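Does a Small Town Need a Second Ferry? Visitor Numbers in Hastholm
Junhao Kong, Tourism and Leisure Studies, project report

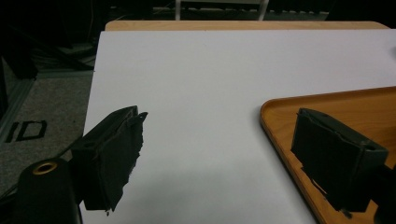 Hastholm has 1,264 permanent residents and one reason most outsiders go there, the coastal path to Atville. The visitor office says the path brought in 2,421 overnight guests in May, and the town wants a second ferry on the strength of that figure. I doubt the figure. It adds up nights sold, so a couple staying four nights is entered as eight guests. I sorted my survey results into two groups, one group for day trippers and one for people who slept in town, and the first group was much bigger.

I spoke to 33 visitors at the harbor. Most had come over from Wokton in the morning and planned to go back before dinner. They praised the fish soup and complained about the parking. Only a few had heard of the new guesthouses, which the brochure calls "always full" – I got a room at one without booking.

The Holovko report, which the town quotes often, predicts 1,000 extra beds will be needed. It gives no source for this and never mentions winter, when two of the three restaurants close.

My sample is small and comes from one stretch of good weather. A repeat in the off season would be worth more than anything I collected. Until then the ferry plan rests on a bed count that I could not reproduce.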